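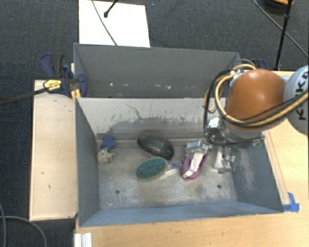 # Bread, fog and a mule called Guzmán: a chat with Marisol Yupanqui about Codero

I lost most of a weekend to the Codero demo. I only meant to have a quick go before tea, and the next thing I knew it was dark out, my tea was a bag of crisps and I was shouting at a mule.

If you haven't come across it, Codero is the first proper release from Clodix, a tiny studio in Birnuvcombe, and it's a game about delivering bread. You live in a village (Codero) halfway up a mountain, you load up your mule in the morning, and you've got until the loaves go stale to get them to people who mostly live in daft places. There's no fighting. There's a lot of fog. The mule is called Guzmán and he has opinions about bridges.

I got in touch with Marisol Yupanqui, who designs and writes it, and she very kindly gave me an hour and a half on a call that was meant to be thirty minutes. We started with the bread, obviously.

"I wanted something that gets worse while you carry it," she told me. "In most games you pick up a parcel and it's a parcel for ever. You can go off fishing for a week and the lady still says thank you, just in time! And I thought, no, she should be a bit annoyed. She should say, well, I suppose I can make toast."

That's a real line, by the way. I've had it several times. There's a retired schoolteacher up past the second ford and I don't think I've once got a fresh loaf to her.

"Ah, you're going over the ridge," Marisol said, when I admitted this. "Everyone goes over the ridge, it looks shorter. I'm not telling you the other way."

She wouldn't, either. I tried again at the end of the call.

## Two people and a half

Clodix is Marisol and Rigoberto Villca, who does all the programming, plus Jhonatan Lozano on music for two days a week when he isn't teaching the trumpet. They've been at it for a bit over three years. The first version was made for a game jam and didn't have a mule in it at all, just a man with a rucksack, and by the sound of it he was no fun whatsoever.

"He did what you told him," she said. "You press up, he goes up. So when you fell in the river it was your fault and you felt stupid. Then Rigo put in an animal as a joke, and he'd only half written the walking, so it kept stopping. It would just stop and look at a wall. And we laughed so much that we spent the next month making it stop on purpose."

I asked how much of Guzmán's behaviour is random, as I'd started to suspect he was doing it to spite me.

"Almost none of it! People never believe me. He remembers things. If you took him over a wet bridge and he slipped, he doesn't like that bridge now. If you fed him somewhere, he likes to stop there. One of our testers gave him an apple outside the chapel on the first day, and for the whole rest of the game he wouldn't walk past the chapel without waiting. She wrote to us to report a bug. I had to write back and say sorry, I think this one's yours."

Having heard that, I went back to my save and worked out that I'd fed him on the ridge. Twice. So that explains the schoolteacher's toast.

## The fog

The thing I really wanted to talk about was the fog, which is gorgeous and also absolutely infuriating. It rolls in from the valley, and when it's thick you can see your own feet, the mule's backside and nothing else. You're meant to get about by sound: there are bells on the goats, water, someone's radio playing in a kitchen. I played with the telly on for the first hour and was hopeless at it. Put some headphones on, please, it's a different game.

"That was Jhonatan," Marisol said. "He came to us to write tunes and he wrote some very nice tunes, and then he said, can I turn them all off? I was quite cross. We'd paid for them! But he was right about the mornings. In the mornings there's no music now, only the places. Every house has a sound and if you know the village you can go door to door with your eyes shut. He can do it. He did it in front of us and he was unbearable for days."

The tunes do come back in the evenings, when you're walking home with the baskets empty, and I think it's my favourite bit of the whole demo. You've nothing left to do. You can ride if he'll let you. There's a little trumpet thing that comes in when you see the first lit window, and I'm not going to pretend I didn't get a bit of a lump in my throat.

I did wonder about players who can't hear the sounds, or can't hear them well, and it was clearly something she'd been chewing over.

"Our first try was bad. We put words on the screen, 'bell, left', 'water, right', and it was like reading a list. A player called Berhanu Gebremichael sent us a long email about it. He's deaf in one ear, so left and right were no use to him in headphones, and the captions were spoiling the fog. He suggested ripples. Now if you switch it on, each sound makes a small ripple at the side of the fog where it's coming from, and the goats make a different shape from the river. It's so much better. I play with it on now, and Berhanu is in the credits."

I've since tried it with the ripples and I agree, they look lovely, and you can have them on alongside the sound if you like.

## What's in the full game

The demo covers one bit of the village and a single season. The full thing has four seasons and 16 households, and each of those has its own story that you only get in dribs and drabs, on the doorstep, while you're handing over the bread. How much they tell you depends on how often you turn up and what state the loaf's in. You can't see everyone in a day. You'll have to pick, and people do notice.

"It's not a punishment," she was keen to say. "If you don't visit a house, their life goes on. The son still gets married, you only hear about it from the neighbour and maybe she gets it a bit wrong. I like those versions very much. Some of them I like more than the true ones."

The writing took her far longer than she'd planned. She showed me a corner of the spreadsheet over the call, and the baker alone has 100 different ways of saying good morning. I asked if anyone would ever hear them all.

"My mother," she said. "She has played for 63 hours and she rings me if she hears one twice."

The person I was most curious about is the old muleteer at the top of the village, who gives you your first lesson in tying a load and then refuses to talk about anything else. His lines were checked over by Aníbal Carhuamaca, an old family friend of Marisol's who really did work with mules as a young man, and who had a fair few notes.

"He didn't care about the story at all. He said the knots were wrong. So Rigo did the knots again. Then he said nobody would put the weight so far back, so we moved the baskets, and that broke every single walking animation, and it was January and the heating was off in the office. I thought Rigo would go home and not come back. But the mule looks better now. He looks like he's carrying something."

He does, too. It's a small thing, but when you set off with full baskets there's a sort of roll to his walk, and it's gone by the evening. I hadn't clocked it until she said.

## A few moans

I did have some grumbles and she took them well. The map is a pain to open on a controller (they know, it's being moved to a shoulder button). The text is tiny on a handheld, and there'll be a larger size in the finished game. And I'd love to be able to save halfway through a day. On that one she was having none of it.

"A day is around twenty-five minutes. You can pause it. You can put it to sleep, go and have your dinner. But if I let you save in the middle then you'll load it again when the bread goes hard, and I know you would, because I would."

Fair enough. I absolutely would.

They're not giving a release date yet beyond "when the winter's done", meaning the winter in the game, which still needs its snow. It's coming to PC first, and then consoles if there's any money left to pay somebody to do it. The demo is staying up in the meantime and your save will carry over, Guzmán's grudges included, so be careful where you hand out the apples.

Before she went I asked what she's been playing herself, and she said nothing at all since the spring, apart from a card game on her phone that she's too embarrassed to name. Rigoberto, who'd wandered in behind her looking for a charger, named it straight away, and she made me promise to leave it out.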